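Home Posts Replies Media About

Lindsay Bright
April 21, 2020

1/ Several people asked me how we teach the two arms at Lockyer, so I will write it in pieces. English is my second language, please be patient with my articles.

2/ We don't program the motion. A person drives both arms by remote control, one handle in each hand, and the computer records everything: joint angles, grippers, cameras. One recording from start to finish we call an episode. Later the model learns from the episodes.

3/ Before August I had never driven an arm. I came from the packaging side, at a small firm called Stanetti, where a robot did the same movement all day and we changed it with a laptop and much swearing. Showing the work by hand is a very different feeling.

4/ The first thing you notice is that you have no touch. Your fingers are closing, the gripper is closing, but you must read the contact with your eyes. New operators squeeze too much. I also squeezed too much. We went through many bottle caps.

5/ The second thing is that your own arms are cleverer than you think. At home you move a cup and turn your wrist without any plan. With the handles you discover the wrist has a limit, and you are already at it, and the cup is still crooked.

6/ My teacher for the first weeks told me to go slow but never stop. I did not understand this until I saw my own data. If you pause to think in the middle, the model learns to pause in the same place. It stands there like it forgot why it came into the kitchen.

7/ So now I think before I start. I look at the table, I decide which arm takes what, then I press record and I go. If I change my mind in the middle, I throw the episode away and begin again.

8/ The current task is called Gemalberg. Please don't ask me why, it was named before I arrived. It is small bottles that must go in a tray, with other objects on the table that the arms must leave alone.

9/ We set a limit of 60 seconds for one episode. It sounds like plenty. When a bottle rolls away from you, it is very short.

10/ Bottles are harder than cubes, I want to say this clearly. A cube waits for you. A bottle on its side will roll if the fingertip touches it a bit off centre, and then you are chasing it. I try to come down from above with the fingers on both sides at the same time.

11/ Standing bottles have the other problem. If you come from the side too low you are fine, if you come too high it tips over. One colleague grabs by the cap. I prefer the body. We keep both styles in the data and we write in the notes who was driving.

12/ Between episodes we move the things by hand. Different places, some bottles near the back, some near the front. If you always put them in the same spots the model memorizes the spots and learns nothing about bottles.

13/ Today's table:
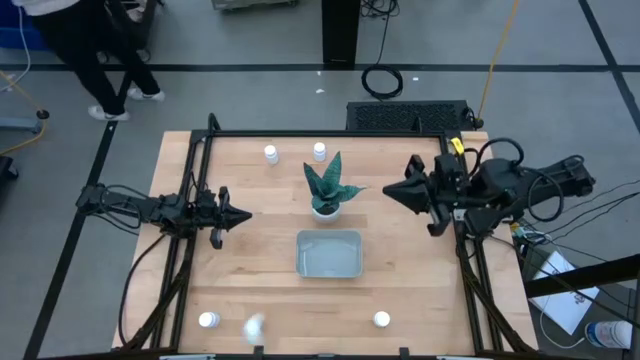

Gemalberg setup, both arms, five bottles, one tray. The plant stays on the table.

14/ About the plant. It is the part I am most nervous about. The leaves spread out and the grippers have pointed fingers, so with two arms you must always know where the other one is. I let one arm work and keep the second one back until the first is clear.

15/ We have 1187 episodes kept for this task so far. Kept means somebody watched the replay and said yes. I watch my own at the end of the shift and I delete more than I would like.

16/ What I delete: touching a leaf, pushing the tray with the forearm, dropping a bottle from too high. What I keep: a missed grasp, if I recover from it smoothly. The model needs to see how to recover too.

17/ Somebody asked about tiredness. Yes. It is in the shoulders and in the eyes. We do 3 blocks in a day with a real break after each, and I walk outside. When my grasps get sloppy I stop, even in the middle of a block.

18/ For replay and labelling we use Plisex. It is a bit slow to load but you can scrub both arms on the same timeline, and this helps me a lot with the colour tags. I mark the moment of first contact and the moment of release.

19/ If you want to start with this kind of work: practise with one arm first. I did only the left arm for nine days, picking up a sponge and putting it down. It was boring and I am glad I did it.

20/ Tomorrow I am driving again in the morning. If you have a trick for bottles lying very close to the tray wall, please write it under this post, I am still pushing them out with one finger and I don't like how it looks in the replay.

© Lindsay Bright | Contact | Back to top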